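Fold It Small, Fold It Once: Getting Through the Kids' Laundry

Print this page | E-mail this page

I love folding children's clothes. There, I've said it! A grown-up's bathrobe is a chore, but a little long-sleeved top with seahorses marching across the front is a pleasure to handle, and once you have a good flat surface and a fold your hands know by heart, you can get through a whole basket before the coffee goes cold.

What follows is everything I do at my own table, plus a few tricks readers have sent in since the sock column. Take what suits your house and skip the rest.
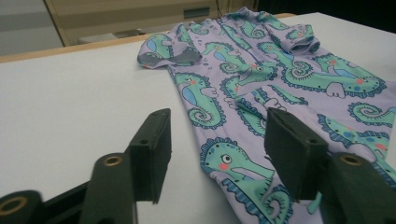
By Frøydis Sjögren
Posted December 25, 2022

Find your surface first

Fold on a table. I know the bed is bigger and the couch is closer to the TV, but a mattress gives under your hands and every crease you smooth out comes right back. A table pushes back a little, and the fabric slides when you want it to slide. It's also kinder to your back, especially if the top of the table comes up to your hip bone or a bit higher.

White is my favorite color to fold on. You see stray threads, lint, the missing snap, the smear of tomato soup that came through the wash looking exactly as it did going in. If your table is dark wood, put down a smooth white board or even the back of an old shelf (wipe it first, and feel along the edges for splinters). Don't use a tablecloth. It travels with the clothes and you end up folding the tablecloth.

Good light matters too, and in December I drag the floor lamp over. Put the lamp to the side and low. Wrinkles throw a bit of shadow that way and you'll catch the ones you'd miss under a ceiling light.

Before you fold anything

Undo the cuffs. This is my number one tip for kids' tops and the one I forgot for years. Little kids wear their sleeves rolled, the rolls go through the wash, and they come out as thick little doughnuts with a damp spot hiding in the middle. Flip each cuff down, run your thumb around the inside, and feel for damp. If there's any, that top goes over a chair back for an hour. If the sleeve has a lining in a different color, tug it gently so it sits flat inside and doesn't peek out at the wrist.

Check the pockets again, even though you checked before the wash. Acorns float to the top somehow.

Turn everything right side out now, too. There are two camps on this (printed things really do last longer if they're washed inside out, so I do wash them that way), but I want them turned back before they go in the drawer. A five-year-old getting dressed at seven in the morning will wear a shirt however she finds it.

The top fold, my way

Lay the top face down with the neck away from you. Stroke it flat from the middle outward with the sides of your hands, not the fingertips, which only drag little puckers into soft knits. Pull lightly on the hem and the shoulders at the same time and the side seams will find their places.

Now bring one side in toward the center, sleeve and all, and lay the sleeve straight down along the body. It should point at the hem. Do the other side to match. You'll have a long skinny rectangle, and if the sleeves stick out past the hem, just tuck the ends back up.

Fold the hem up toward the neck, stopping a little short of the collar. Fold again. Flip it over and pat it. You should have a neat packet with the print showing on the front, and if your first one comes out with the print on the inside, start the next one folding the other direction. It depends on the shirt and how far up the chest the picture sits. I never remember either!

For bigger kids (my nephew Edvin is in a European size 132 these days, all arms) you'll want one more fold at the end or the packet will be too tall for a shallow drawer.

Slippery things and crumpled things

Pajama pants, thin scarves, pillowcases in that silky cotton, anything with a busy swirly print: these come out of the dryer in a wad, and it's hard to tell which part you're holding. Don't shake it out over the floor like a rug. Set the wad on the table and hunt for a corner or a hem. Once you've got one, hold it still with one hand and let the other hand walk along the edge until it gets to the next corner. Then lift both and let the rest drop open. It takes a few seconds and it works on fitted crib sheets as well, with some muttering.
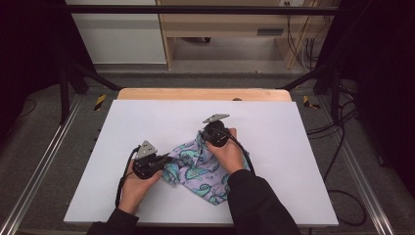 If the fabric keeps sliding away from you, dampen your fingertips on a wet sponge. My friend Recep Yaman, who hemmed curtains for a living, kept a sponge in a saucer by his elbow all day long, and I've copied him ever since. You need hardly any water. It's a bit like turning pages.

Paisleys and other all-over prints have one big thing going for them, too, namely that they hide creases beautifully. I don't fuss over them. Corners together, corners together again, smooth once, done. Save your patience for plain pale colors, where every fold line shows.

Static is the other winter pest. If a stack of fleece crackles when you touch it, you've dried it too long. Take synthetics out while they're still a tiny bit cool and limp and let the air finish the job. Things that are 100 percent cotton can stay in longer, but they reward you for being quick at the other end: fold cotton jersey warm and you can forget that you own an iron.

Stack by person, not by kind

I used to make a shirt pile, a pants pile, and a pajama pile, and then I'd have to split every one of them again at the bedroom doors. Now each kid has a spot on the table. Tops at the bottom, pants on them, underthings last, so when the pile gets carried upstairs and turned over into the drawer it comes out in a useful order.

Stand the packets on edge in the drawer, folded side up, like files. A child can see every top at once and pull out the seahorses without wrecking the dinosaurs. If the row flops over when the drawer is half empty, a shoebox lid set in sideways will hold it. Åsmund Rønning wrote in from Fenmont to say he uses a loaf pan for his daughter's leggings, and I tried it, and it's terrific.

Letting small hands help

Three-year-olds can match socks and fold washcloths. Four- and five-year-olds can do pants, which are the easiest fold there is (leg on leg, in half, in half again). Tops come later, and the trick is to let the child do only the last step for a while. You make the long rectangle, she folds it up and pats it. After a few weeks she'll be pushing your hands out of the way to do the sleeves.

Don't refold it afterward. Not where they can see you, anyway.

What to do with the outgrown ones

Hold each top up as you fold it and look at the wrists. If you know the sleeves ended halfway up the arm last time, it goes in a separate pile on the far end of the table, folded just as carefully. Write the size on a strip of masking tape and stick it on the bag, never on the fabric. The glue lets go of plastic and paper but it loves a knit.

Stains that have survived a wash deserve one more try before you give the thing away. A little dish soap rubbed in with a thumb, left overnight, then washed cool. Keep it out of the dryer until you're happy, as the heat will set whatever's left.

And keep one. I have a purple one from when mine were tiny, folded in tissue at the back of the linen closet, and every time I go looking for the spare pillowcases I take it out and have a look at it.

Readers' corner

Ebbe Öberg asks whether to button cardigans before folding. Top button and bottom button, yes. The ones in between can look after themselves.

Another reader wants to know how to get a hood to lie flat. Fold the hood down over the back first, before you bring the sides in, and make it part of the rectangle. If it's a thick one with a drawstring, pull the string even on both sides and tuck the ends into the neck.

Next time I'll be tackling duvet covers, and I've been practicing.

More in Laundry & Closets
Socks: The Column That Got the Most Mail
Drying Wool Flat Without Giving Up the Dining Table
Five Uses for a Pillowcase With a Hole in It
How to Clean Out a Lint Trap Properly
Drawer Dividers From What's in the Recycling
Getting Candle Wax Out of a Tablecloth

Print this page | E-mail this page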